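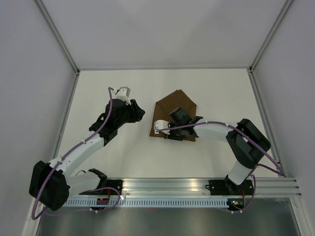 Rechercher dans l'entraide
Tous les sujets
OK

Soufflerie maison : peut-on croire à des mesures de traînée faites dans un garage ?

Imprimer | Envoyer par e-mail

Sofia Tsakiris
Posté le 01/10/2021

Bonjour à tous. Notre petit club de planeurs radiocommandés, à Hommont, envisage d'acheter une soufflerie de table de marque Pivico. Le vendeur promet des mesures de traînée « exploitables » sur des profils de 11 cm de corde. J'ai demandé la vitesse de l'air dans la veine et le taux de turbulence : il m'a donné la première (8 m/s) et m'a renvoyée à la brochure pour le second. La brochure n'en parle pas.

Un membre du club a fait une série d'essais sur une machine du même modèle et trouve un gain de traînée de 8 % avec un simple fil turbulateur collé sur l'extrados. Je veux bien, mais ses valeurs changent dès qu'il remonte la maquette. Est-ce que ce genre d'appareil sert à autre chose qu'à faire de jolis filets de fumée ? Le prix demandé est de 1 782 euros, sans la balance.

Périklès du Sutside
(Periklis Stamatopoulos)

Sans la balance ! Donc on vous vend une boîte avec un ventilateur.

Faites le calcul du Reynolds avant de sortir le chéquier. À 8 m/s et 11 cm de corde, vous êtes un peu en dessous de 60 000. C'est bas, et c'est la zone où tout devient pénible : bulle de décollement laminaire, hystérésis, résultats qui basculent pour une poussière sur le bord d'attaque. Un turbulateur peut très bien y apporter quelque chose, l'effet est connu. Mais dans une veine dont on ignore la turbulence, vous ne savez pas ce qui déclenche la transition, du fil ou du ventilateur.

Pour les 8 %, je demanderais à votre collègue ceci :
- combien de fois il a démonté et remonté la maquette entre deux mesures ;
- s'il a mesuré la traînée du support seul, et s'il l'a retranchée ;
- s'il a corrigé le blocage de la veine ;
- à quelle incidence, et comment il la règle.

Si l'écart entre deux montages identiques dépasse l'écart avec et sans fil, il n'a rien mesuré du tout. J'ai vu passer des courbes superbes à notre club du Sutside, tracées avec trois points et beaucoup de confiance. En juin on les a refaites, elles étaient parties dans l'autre sens.

Pour la fumée, oui, ça marche. Pour comparer deux profils à quelques pour cent près, je n'y crois pas sans voir les données brutes.

Orestis Psarras

nous on en a une et on est contents, faut pas exagérer non plus. on voit bien le décrochage et les jeunes adorent. les chiffres on les regarde pas trop

Eftychia Vasilakis

D'accord avec Periklis sur le fond, un peu moins sur le ton. À ce Reynolds la traînée d'un profil se mesure plutôt par exploration du sillage, avec un peigne de tubes de pression, parce que les efforts sur la balance sont minuscules. Sauf que la pression dynamique à 8 m/s est d'environ 40 Pa : il faut un capteur différentiel correct, et celui des kits courants n'en est pas un, quoi qu'en dise l'étiquette.

Sofia, avant d'acheter, demandez au vendeur de mesurer une sphère lisse ou un cylindre devant vous. Les coefficients de traînée sont dans tous les manuels. S'il refuse ou s'il trouve n'importe quoi, vous avez votre réponse. Et pour des planeurs, des vols en air calme, tôt le matin, avec un variomètre et beaucoup de répétitions, vous apprendront peut-être davantage. C'est long et il faut se lever.

Imprimer | Envoyer par e-mail

Sujets proches
Calibrer un tube de Pitot sans référence
Turbulateurs : fil, zigzag ou rien ?
Nid d'abeilles en pailles, quelle longueur ?
Polaires du profil Panagiotou : d'où sortent les chiffres ?
Machine à fumée et plafond du garage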